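Storage and Display at the Watton Reading Room
Gallery page, last updated Mar 30, 2025

The Watton Reading Room holds a small collection of everyday packaging, most of it drinks bottles, cans and cartons given by members of the public. The collection began with a single gift of 80 pieces from the Morais family and has grown slowly from there. It is kept in gray cabinets along the north wall, and visitors are welcome to look through it during opening hours.

Items are grouped by material. Glass is kept in the lower compartments, metal in the middle and paper at the top. Each compartment is given to no more than five pieces at a time, so that labels can be read without moving anything.

The cabinets were refitted in December under the direction of Carolina Torres, collections manager. The new shelves are white — a change requested by several visitors who found the earlier dark ones hard on the eyes. The supplier was Grarham, and the work took four days.

Visitors are asked to observe the following when viewing the metal containers:

Please do not turn a piece to read the back of its label. Staff will do so on request.
Bottles are shown without contents.
Caps, where they survive, are stored separately in the Steketti drawers.

Metal containers, white shelf
Aluminum bottle, Sangaria "Ramu Bottle," with printed label in pink, red, white and blue. Open threaded neck; thin blue ring below the threads. 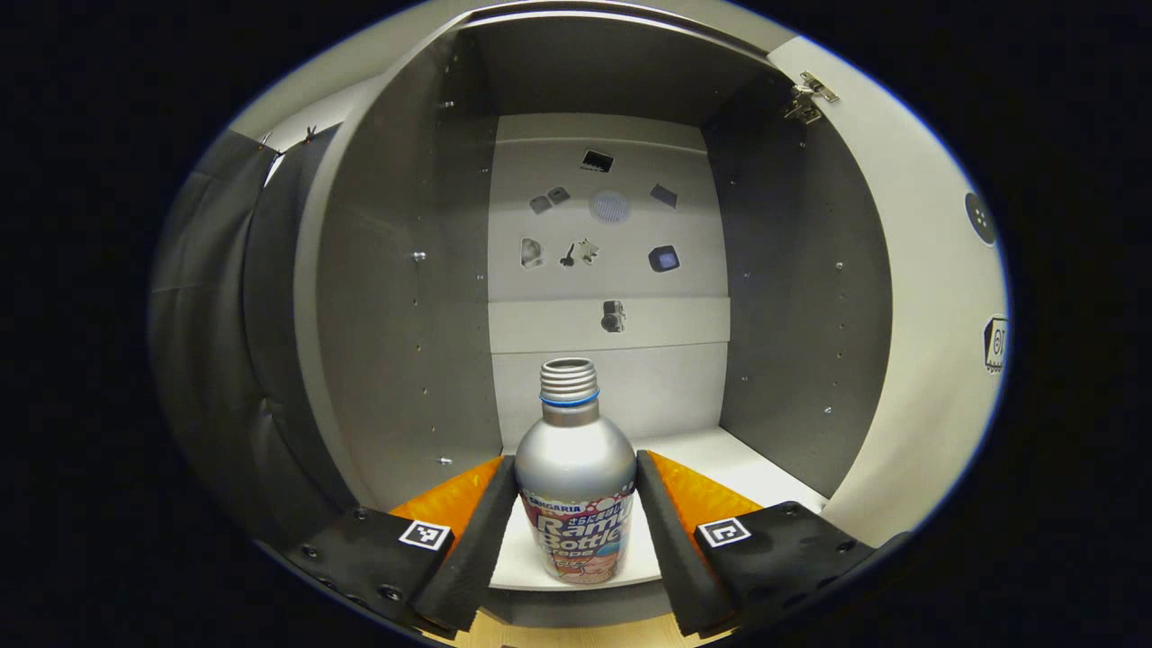 Printed metal scratches easily, and pieces of this type are dusted with a dry cotton cloth only. Adhesive tags are never applied to them. The catalog number is written on a card kept in the office file, together with the name of the donor.

Requests to view pieces in storage should be made at the front desk. Group visits are limited to three cabinets per session.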